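Vallow Bench Cell: Set-up and Daily Work Guide
Section 5. Working next to the cell

Revision 3/24/22. Prepared by Hicham Ezzat, checked by Souad Chraibi.

5.1 Who should read this section

This section is for the laboratory staff of Samus who work at the bench every day. Sections 1 to 4 are for the installers. If you only load racks and collect finished work, you need this section and the emergency card on the wall.

The cell takes over the moving and placing of small items which until last July we did by hand. The preparation of samples, the labels and the final check stay with the people. Please read 5.2 even if you have been on the bench for many years, for the order of the work is different now.

5.2 What changes in your shift

Before, one person stayed at the bench for the full shift and a second person carried. Now one operator is responsible for the cell and is free to do other tasks within hearing distance of the alarm. The name of the operator is written on the shift sheet. It must be one name, also when two persons are trained.

The operator does not have to repeat the count that the program makes. The operator must still look at the racks. The program knows where a rack should be, but it does not know if somebody has put it there.

Note: The time saved at the bench is used for the label check and for training. Questions about shift planning go to Bouchra Ouali and not to the installers.

5.3 Starting the cell at the beginning of the shift

1. Read the last page of the logbook. If there is an open fault, do not start. Call Duván Valderrama.
2. Check that the green table surface is clean and dry. Use the lint-free cloth only.
3. Check that no cable lies in the path of the arm. Move the arm by the pendant, slowly, to its left and right limit, and watch the cables during this movement.
4. Place the racks at the side of the table. Push them until they touch the upright profile.
5. On the pendant choose Shift, then Start. Enter your operator code.
6. Wait for the home position. The arm must stand still for 5 seconds before you choose a program.
7. Choose the program from the shift sheet. Read the number aloud or compare it with a colleague. Programs 200 and 2000 are easy to confuse, and this mistake was made already two times.

Caution: Do not hold a rack in place with your hand while the arm goes to home position. If the rack stands badly, press Pause first, correct it, and then press Continue.

5.4 Changing the item on the table

The gripper can take items of different shape. Each shape has its own taught position, and the old position is not deleted when you teach a new one.

1. Press Pause and wait until the arm stops.
2. Turn the key to Teach. Keep the key on you.
3. Remove the old item and put the new one on the table.
4. Bring the gripper above the item with the pendant. Stay in slow speed. Open the fingers before you go down.
5. Close the fingers by small steps. Stop when they touch the item, and save the position with a name which other people can understand.
6. Raise the arm, open the fingers, and repeat the movement one time in slow speed.
7. Turn the key back to Run and sign the logbook.

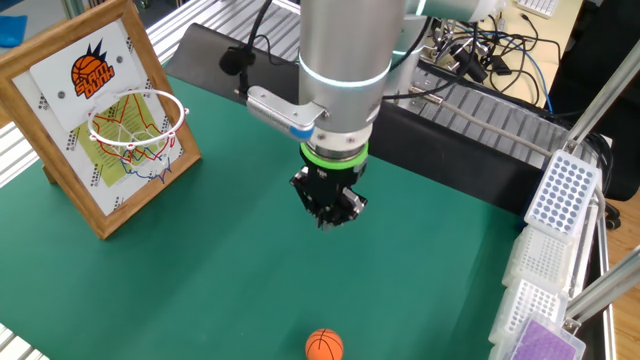
Names such as "test" or "new" are not accepted in the position list. Write the item and your initials. Radwa El Fassi cleans the list at the end of each month and she will delete positions without initials, without asking.

Note: A round item can roll when the fingers touch it on one side first. Teach it from directly above and use the lowest closing speed.

5.5 Stopping and handing over

1. Let the program finish its cycle. Use the red button only in danger.
2. Send the arm to home position.
3. Take out the used racks. Half-used racks stay, with the opened side marked by tape.
4. Write in the logbook: program, stops, reason for each stop. "Robot stopped" is not a reason.
5. Show the table to the next operator and hand over the key in person. If the next operator is late, lock the cell and leave the key with the shift leader.

Caution: After the red button, do not restart alone. Two trained persons must look at the cell before the reset.

5.6 If you are not sure

You may stop the cell at any time. A stop is not counted against the operator, and no one has to ask for permission. This was agreed with the staff before the installation and it is still valid.

For faults of the arm or the gripper, dial 3783 and say the number on the yellow sticker. For the conveyor, the contact is Fernirero, see Section 7. Spare fingers are kept in the drawer marked Hovland, together with the small hex keys. Please put the keys back.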